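Replacing the Front Windows at Horkby

Work on the front elevation resumed in September, following delivery of the Trarard frames. The order comprised 24 units, all double glazed, at a cost of $3,416 after the trade discount. Phyllis Treloar measured each opening twice and found six out of square.
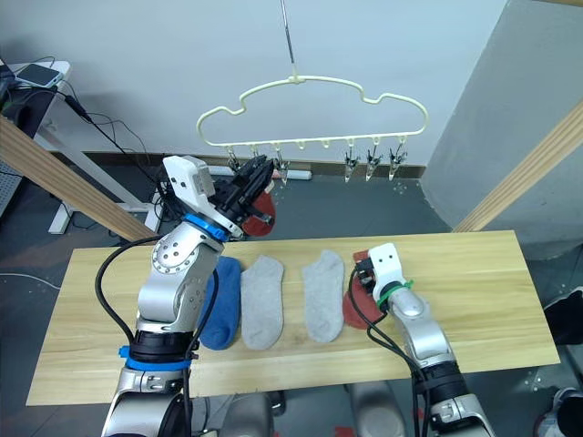 A red sock and a cream-colored hanger.

Shims were fitted at the sill before the foam was applied - a low-expansion type, as the Liao instructions require. The exterior trim will be painted once the sealant has cured. I have retained the old sashes for the greenhouse.
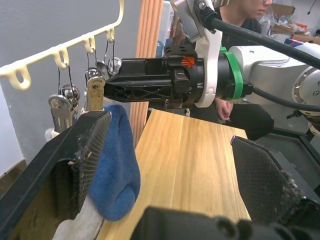
Blue fabric, with light wood beyond.

The storm door remains on order from Jivent.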